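Refrigerator door seals: checking, cleaning and reseating

A worn gasket makes the compressor run longer and leaves frost or moisture near the opening. Most seals that leak are dirty or out of shape and do not need to be replaced.

Paper test

Close the door on a strip of printer paper and pull. There should be steady drag. Repeat every 6 inches along all four sides, hinge side included. Mark any spot where the strip slides out freely with a bit of masking tape on the cabinet. Test each door separately. On two-door units the lower one usually fails first, at the bottom corners.

Cleaning

Mix a teaspoon of dish soap into a quart of warm water. Work along the folds with a soft toothbrush, then wipe with plain water and dry. Do not use bleach or anything with solvent in it; both harden vinyl. Wipe the cabinet face as well. Sugar from spilled drinks sticks to the metal and pulls the gasket out of its channel a little each time the door opens. 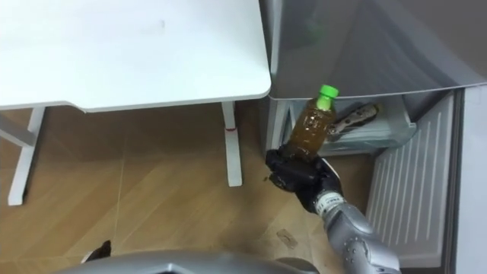
Keep tall bottles clear of the door line. A cap or shoulder that touches the inner liner holds the door open by a fraction of an inch, and the paper test will show a gap that has nothing to do with the seal. Move the bottles and test again before ordering parts.

Reshaping

For a flattened section, use a hair dryer on low, 6 inches away, and keep it moving. When the vinyl is soft, pull it outward with your fingers, close the door and leave it shut for an hour. A thin film of petroleum jelly on the hinge side stops the gasket from rolling. Vetiven gasket wax does the same job and lasts longer, but costs more.

Leveling

The cabinet should lean back slightly so that the doors swing shut from halfway. Turn both front feet the same amount. Recheck after moving the unit on a soft floor.

Replacement

Order by the model number on the rating plate, not by measuring. Soak a new gasket in warm water to take out the shipping creases. Press the corners in first, then the straight runs. Expect small gaps for the first day or two.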